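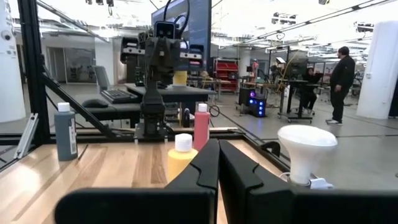
T. Gwilliam
Applications engineer, Wullska

Setting up a bottle pick with the Clivemus two-finger kit

The Clivemus kit is sold as a pair of gripper fingers, a wrist camera and a licence for Trullis, the software that runs the teaching routine. The steps below assume the arm is already bolted down and homed, and that Trullis can see it on the network. Squeeze bottles with white caps are used throughout. Any light, upright container will do for a first run.

1. Check the fingers
Close the gripper at low speed from the Trullis hand panel. The rounded tips should come up side by side at the same height. A narrow gap between them is normal and does not need to be shimmed out. If one tip sits higher than the other, loosen both screws on that finger, push it fully home against its seat and tighten again.

2. Set the table height
Lower the closed fingers until they sit just above the tabletop, then press Set Floor. Do not touch the surface with the tips. Trullis adds its own clearance, and a floor taken in contact will trip the force limit on the first pick.

3. Place the bottles
Stand the bottles at different depths, with at least one near the back rail. Use more than one colour. A yellow, a pink-red and a dark bottle give the detector enough contrast against a light wooden top. It is acceptable for a finger to hide part of the nearest bottle in the wrist view. Trullis masks the fingers, provided the mask was saved after the last finger change.

4. Set the camera
Fix the exposure by hand. Auto exposure shifts when a monitor or a lit panel comes into the background, and the caps burn out to plain white. A gain of 16 suited our lighting. Leave the white balance locked.

5. Limit the reach
If a second arm shares the table, draw a keep-out box around it before teaching anything. Include the jaws at their widest opening and any cable loops. The default margin is 30 mm and can be raised in the same menu.

6. Teach and run
Jog to the first bottle, close on the body below the shoulder and press Store. Repeat for each bottle. Trullis then offers a dry run at reduced speed, which should be accepted. The log holds up to 3000 picks before it overwrites the oldest.

Faults
Error 229 means the finger mask is missing or out of date. Open the hand panel, clear the view in front of the gripper and save the mask again. The stored picks are kept.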